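Brirkbridge 編集・出版ヘルプ > 組版と校正

このページを印刷 | メールで送る

巻末索引のページ番号が最終PDFとずれる(Lernik 使用、216ページ)

質問 投稿日 11/5/20

自費出版用の原稿を Lernik で組んでいます。A5判、本文216ページ、縦組みではなく横組みです。内容は地方の水利史で、人名と地名の索引を巻末に付けます。注は脚注ではなく各章末にまとめていて、全体で49個あります。

索引は Lernik の索引マーカー機能で作りました。本文中の語にマーカーを打ち、最後に「索引を生成」を実行する方法です。初校の時点では番号は合っていました。その後、外部の校正者から戻ってきた赤字を反映し、第3章の小見出しを二つ削り、章末注の書式を変更しました。索引を再生成してから印刷用PDFを書き出したところ、次の状態になっています。

・第3章より前の項目は合っている。
・第3章の途中から、索引の番号が実際のページより1大きい項目が混じる。全部ではない。
・章末注の中の語については、注の本文ではなく、注番号が付いている本文側のページが出る。
・「Imrie 式水門」のように欧文で始まる項目が、五十音の先頭ではなく末尾に並ぶ。

印刷は Losen に頼む予定で、部数は200部です。入稿後の差し替えは有料と聞いているので、手作業で直してよいものか、組み方を見直すべきか判断がつきません。索引の項目数はそれなりにあり、全件を目で照合するのは避けたいです。

よろしくお願いします。

回答 1(質問者が選んだ回答)

四点は原因が別々です。順に書きます。

まず「1大きい項目が混じる」件。索引を生成した後に本文が動いています。Lernik の索引生成は、実行した瞬間のページ割りを文字列として書き込むだけで、自動更新はされません。再生成した後にPDFを書き出したとのことですが、書き出し時に「段落の再計算」が有効だと、その時点で禁則とハイフネーションの処理がもう一度走ります。第3章で小見出しを削ったため、ページ末に余裕のない段落が生じ、再計算で1行か2行が前のページに戻ったと考えられます。全部の項目でないのは、境界付近のマーカーだけが影響を受けるからです。第4章以降が奇数ページ起こしなら、そこでずれは吸収されます。第4章以降の番号が合っているかどうか確認してください。合っていればこの推定でほぼ確定です。

手順は次のとおりです。

1. 本文の修正をすべて終える。柱とノンブルも含む。
2. 書類全体に対して「段落の再計算」を手動で実行し、保存する。
3. ファイルを閉じて開き直す。
4. 索引を生成する。
5. 書き出し設定の「段落の再計算」を外してPDFにする。

3 を省くと古いページ割りがキャッシュから読まれることがあります。

次に章末注。マーカーを注の本文ではなく注の参照番号に打っていませんか。Lernik では注のテキストを別の枠として持っているので、注の枠を開いた状態でマーカーを打たないと、参照元のページが採用されます。初校で合っていたのなら、注の書式を変更したときに枠が作り直され、マーカーが参照番号側へ付け替わった可能性があります。49個なら、注の枠を一つずつ開いて打ち直すのが早いです。一括変換の方法は私の知る限りありません。

注の中の語を索引に取る場合、「152n」のようにページの後に n を付けるか、「152注」とするかを先に決めておく必要があります。読者は本文のページと注のページを区別できた方が引きやすいので、私は付ける方を勧めます。凡例に一行書いておけば足ります。

欧文で始まる項目の並びは、読みの欄が空欄のときに起こります。空欄だと文字コード順に送られ、設定によって先頭か末尾に固まります。マーカーの読みの欄に「いむりーしきすいもん」と入れれば「い」の項に入ります。長音の扱い(無視する、または直前の母音とみなす)は索引設定の側にあります。地名の索引を別に立てるなら、両方で同じ設定にしてください。既定値は索引ごとに独立しています。

手作業での修正は勧めません。手で直した索引は次の再生成で消えます。

回答 2

項目が少ないなら手で直した方が早いと思います。私は毎回そうしています。PDFで検索して番号を見るだけです。

回答 2 への補足:検索で出るのはPDFの通しページなので、前付がローマ数字の場合はその分を引いてください。あと同姓の人は区別できません。

回答 3

原因は回答 1 のとおりとして、照合の方法だけ追加します。全件照合を避けたい場合、抜き取りの取り方で検出率がかなり変わります。無作為に選ぶより、ページ境界に近いマーカーを優先した方がよいです。

Lernik の「マーカー一覧」を書き出すと、各マーカーのページと行番号がタブ区切りで出ます。これを表計算ソフトに読み込み、行番号が1または2のもの、および最終行とその前の行のものだけを残します。残った項目を印刷用PDFで確認し、全部合っていれば、行送りによるずれは事実上ありません。図版の多い章では行番号が飛ぶため、図版のあるページは行番号にかかわらず残してください。

加えて、各章から10件ずつ、境界と無関係に選んで見ておくと、マーカーの打ち間違いも拾えます。境界の確認だけでは、別の語に付いているマーカーは見つかりません。
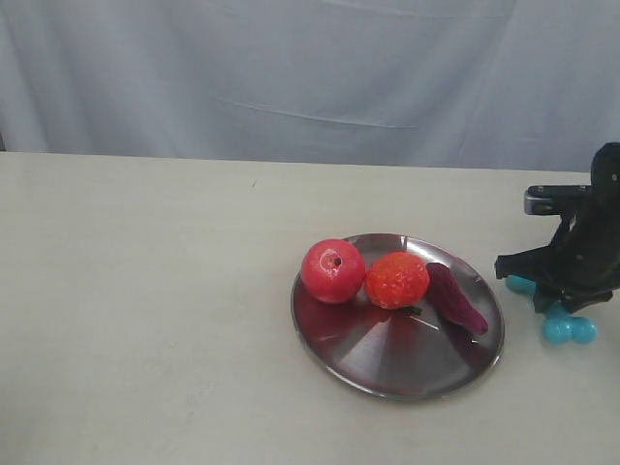 オフホワイトの天板と薄いグレーの布

範囲指定のマーカー(「88-91」のように出るもの)は別に確認が必要です。開始マーカーと終了マーカーが対になっていて、小見出しを削った際に片方だけ消えると、範囲が章末まで延びるか、単独ページになります。第3章で小見出しを二つ削っているので、見出しの文字列そのものに開始マーカーを打っていた場合は消えています。マーカー一覧で種別を「範囲」に絞り、終了側が空欄の行を探してください。

参照項目(「→用水路」など)も、参照先の見出し語を変更していれば切れています。これは生成時に警告が出ますが、警告のウィンドウは最初の一件しか表示しません。ログの方を見てください。

Losen への入稿については、本文と索引を一つのPDFにまとめるのか、分けるのかを先に問い合わせた方がよいです。分ける場合、索引のノンブルが本文の続きになっているか確認してください。別ファイルで組むと1から始まることがあります。索引の増減で総ページ数が変われば背幅も変わるので、表紙データは索引が固まってから作ります。216ページが索引を含む数なのか質問からは読み取れませんが、含まないのであれば、現時点の背幅の計算は使えません。

質問者からの返信

回答ありがとうございます。第4章以降は奇数ページ起こしで、番号は合っていました。書き出し設定の「段落の再計算」は有効のままでした。外して手順どおりに作り直したところ、第3章のずれはなくなりました。

章末注は打ち直し中です。表記は「注」を付ける形にします。範囲の終了側が空欄の行は一つありました。削った小見出しに開始側ではなく終了側を打っていたようです。

216ページは索引を含まない数です。表紙は保留にします。

回答 1 の回答者からの追記

終了側が欠けた範囲は、マーカーを足すだけでは直らないことがあります。開始側も一度削除し、両方を打ち直してから再生成してください。開始側だけ古い識別番号を持ったまま残ると、対として認識されません。

このページを印刷 | メールで送る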